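Second gripper approved for Murnau workshop

18 Aug 2021

Print this page | E-mail this story

Murnau is to buy a second robot gripper for its repair training workshop, after managers agreed a budget of £2953 on Monday. The money covers the gripper, spare finger pads and a year of servicing from the supplier, Bhardwaj.

A bid for two complete arms was turned down in February on cost. The new plan keeps the present arm and adds only the parts that wear out soonest.

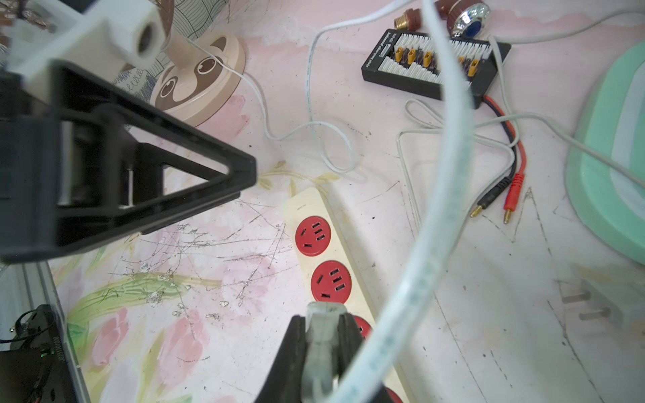 The gripper above a power strip with red sockets.

Workshop manager Pauline Wainwright said a rival quote from Jareck was cheaper at first – but left out servicing. "We wanted one price we could plan round," she said.

Delivery is due in 2 months. Any money left over will go towards bench wiring, with £100 set aside for cables and plugs.

2 comments | Share

Related items
Grania opens parts counter to trade customers
Evening repair classes: new timetable
Jareck raises delivery charges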